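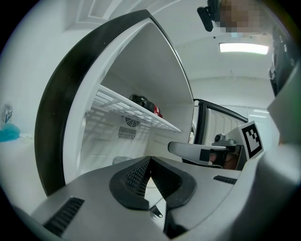

The Open Day at Sirora

My mother wanted to see where I worked, so I put her name down for the open day.

She came on the 710 from Brirnov and was early. I found her in the car park with her good coat buttoned to the top, reading the sign over the door. It still said Leblanc in the old letters. Leblanc had made catering trolleys there before Sirora took the lease, and she had worked on the line for eight years when I was small. I had forgotten to tell her it was the same building.

"They've painted it," she said.

I signed her in and gave her a sticker. She put it on her handbag.

The tour began upstairs with a talk. A man from the sales side stood in front of a screen and said that by July the Clokitz would be able to tidy a kitchen on its own. The Clokitz was beside him on its stand, with its arms down. A boy at the front asked if it could make toast. The man said that was a very good question and went on to the next slide. My mother took her gloves off and held them in her lap. When he said the machine had learned from 2,000 hours of people doing ordinary jobs, she turned round to me.

"Which people?"

"Me," I said. "And the others downstairs."

"You never said that."

I had said I worked in training. She had told her neighbours I was a sort of teacher.

After the talk they split us into groups and I had to go down and get ready, because I was the one doing the demonstration. I left her with the group and used the back stairs. My colleague had already opened the fridge and laid the bottle on its side on the wire shelf, where we always started. I put the head strap on, checked the clip, and picked up the grippers, one for each hand. They are grey, and heavier than visitors expect. After a morning with them my wrists ache up to the elbow.

The group came in and stood behind the tape. My colleague did the speaking. She explained that we did each job by hand, holding the grippers, so that the machine could learn how the job went when it was done with jaws like its own. She told them about the square patterns on the cards, and how they let the computer work out where each gripper was. People nodded. The boy from the front row had got himself right up against the tape.

"What's the job?" my mother asked.

"Taking the bottle out of the fridge," my colleague said.

"Is that all?"

"And shutting the door."

I began. I reached in with the right gripper and closed it on the bottle near the neck. It rolled, and I waited for it to stop and tried again. The rule is that you don't hurry and you don't go back to tidy up a mistake. If you fumble, you fumble, and it goes in with the rest. I got hold of it the second time, lifted it clear of the wires and brought it out past the door. Then I set it on the counter and pushed the door shut with the side of the left gripper.

Two people clapped. I opened the door, put the bottle back on the shelf and did it again.

I had forgotten how it looked to somebody who hadn't seen it before. The first time they watch your hands. By the third time they are looking at the ceiling, and by the fifth a few have begun to talk about the parking. My colleague knew this and asked if there were any questions. A woman wanted to know if it was boring. My colleague said you got used to it. A man asked how much the fridge cost.

My mother hadn't moved. She had her head on one side, the way she used to stand at the kitchen door when I was peeling potatoes.

"You're taking it by the wrong end," she said.

My colleague laughed. I didn't, as I knew the voice.

"The weight's at the bottom," my mother said. "You've got it by the thin end so it swings. Take it further down."

"We're meant to vary it," I said.

"You haven't varied it. You've done it the same every time."

She was right. I had been taking that bottle by the neck since the autumn. I reached in and took it further down, near the middle, and it came out level. I put it on the counter and it made hardly any noise.

"There," she said.

The boy asked if he could have a go. My colleague said it wasn't allowed because of the insurance, and then she saw his face and fetched the spare gripper, which wasn't connected to anything. He opened and shut it at his father's sleeve. My mother asked if she might hold it when he was done. She took it in her right hand, felt the weight, and changed to her left. She had hurt the right one on the trolleys, in that same part of the building as far as I could work out, though the walls had been moved since.

"We had a man come round with a watch," she said to my colleague. "He stood behind us and wrote down how long it took to put a castor on. He had a board with a pencil on a string."

"What was it for?" my colleague asked.

"They said it was to help us." She squeezed the jaws shut and let them go. "I used to do it slower when he was there. We all did. Then he'd go off for his tea and we'd catch up."

My colleague glanced up at the clip above my eyes. I said it was all right, the sound wasn't kept.

The group went on to the workshop, where there was cake. My mother stayed behind the tape and said she would sit for a bit if there was a chair. I found her one. There was another group due and I had to reset, so I put the bottle back on its side and opened the door to the mark.

"Do you do it slower?" she asked.

"When?"

"When it's watching."

I thought about it. I said that it was always watching, so there wasn't another speed to compare it with.

She considered this for a while and then looked in her bag for a mint. The next lot were coming down the stairs, and I could hear my colleague warning them about the step. I picked up the grippers.

"Further down," my mother said.

I took it further down. She stayed for all the groups and missed the cake, and at the end I walked her to the stop. It had started to rain. She asked what they would have me doing next, after the bottle, and I said I thought it would be folding tea towels.

"Well, you can't fold," she said. "You'd better come round on Sunday."

The bus was late. We stood under the sign and she told me who had worked at which window.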